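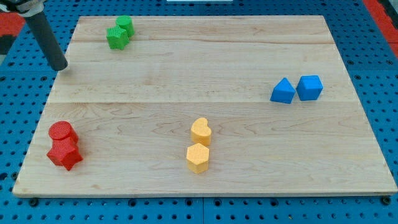
Green and blue blocks on a pale wooden board, from the Cendlow sorting range.

Cendlow puts its blocks in order for September

Toy maker Cendlow will release its new colour-sorting blocks in September, giving households one more thing to find under the sofa.

The set keeps to a plain idea: blocks come in pairs, two to a colour, in green, blue, yellow and red. The two greens are a cylinder and a pointed, star-like shape, which settles the question of whether a pair has to match. It does not. All the blocks have a finely bumpy surface, chosen after 13 finishes were tried on small and unforgiving hands.

"We asked parents what they wanted and they said silence," said Deolinda Veloso, head of design. "We made blocks — it was the nearest we could get."

The first run is limited to 500 sets, priced at £22 each. Nurseries ordering through Caldeira can have the set on loan for a term, and 110 have already put their names down.

Press contact: Florêncio Valente, Cendlow press office. Samples are available on request and should come back with every block.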